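Perkivside Desktop Parts Set

README, version 2

What is in this folder

This folder contains pictures and notes about the inside of used desktop computers. We prepared it at the Perkivside repair room for people who learn to take a computer apart and put it together again. The pictures show open cases from close distance, and the notes tell the names of the parts and the order in which we take them out.

The set has 267 pictures in version 2. In version 1 there were fewer, and many of them were too dark to see the screws. Those dark pictures were removed in May and their numbers were not used again, so please do not be surprised when the numbering jumps.

Folders

pictures — all the pictures, in one level, with no subfolders
notes — one text file for each computer, with the same number as the computer has on its shelf
lists — the part names in English, and the screw list
old — the notes of version 1, kept only for comparison

The whole set takes 800 MB when it is unpacked. If your connection is slow, you can take the notes and the lists first, they are very small.

Where the computers come from

Most of the machines are office desktops which came to us from Clolallow, where they were replaced. A smaller part was given by Trudura. All hard disks were removed and erased before the cases arrived on our table, and no picture shows a name label or an address of the previous owner. If you find one that we have missed, please write to us and we will take the picture out.

How the parts are named

We tried to use one name for one thing. In the notes of version 1 the same part was sometimes called "drive cage", sometimes "disk holder" and sometimes only "the metal". Now it is always "drive cage". In the same way we write "motherboard" and never "mainboard", and "chassis" for the metal body of the computer without its cover.

For cables we write the colour and the place where the cable leaves the cage or the board. We write what the cable is for only when we followed it with our hand to both ends. Many cables in desktop cases are black, and from a picture alone it is easy to make a mistake.

Screws are written by head type and by place. The length is given only when the screw was taken out and measured.

The Dell chassis

The Dell desktop has a grey metal chassis and a green motherboard. The drive cage is silver sheet metal and has perforated vent panels on the left and on the right, with a large raised bracket between them. Beginners often look for the cage screws on this bracket, but please start with the small Phillips screw under the left vent, in the lower metal of the cage. Near it is a small metal clip with a black cable going through. Open the clip with your fingers and free the cable before you lift anything.

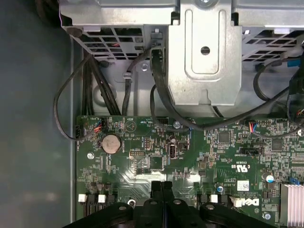 Order of work used in the notes

1. Disconnect the power cord and wait one minute.
2. Put the chassis flat on the table, open side up.
3. Free the cables from their clips. Do not pull on the cable, hold the plug.
4. Take out the screws of the drive cage and put them in a cup with the number of the computer.
5. Lift the cage slowly and look under it for cables that are still connected.
6. Disconnect the remaining cables from the motherboard.
7. Take out the screws of the motherboard, the corners last.

Putting together is the same list from the end to the beginning. We had 2 cases where a cable was pressed between the cage and the chassis lip, so check this place before you close the cover.

Known problems

The light is not equal in all the pictures. Shiny sheet metal gives white spots, and next to them the black cables can lose their detail.

The screw list is not complete for the machines from Trudura.

Use and contact

You may use, copy and change the files for teaching and for study. Please mention the Perkivside repair room when you publish something with them. Corrections to part names are very welcome — send the number of the picture and the name which you think is right.

Notes and lists: Khasawneh
Last change to this file: 4th October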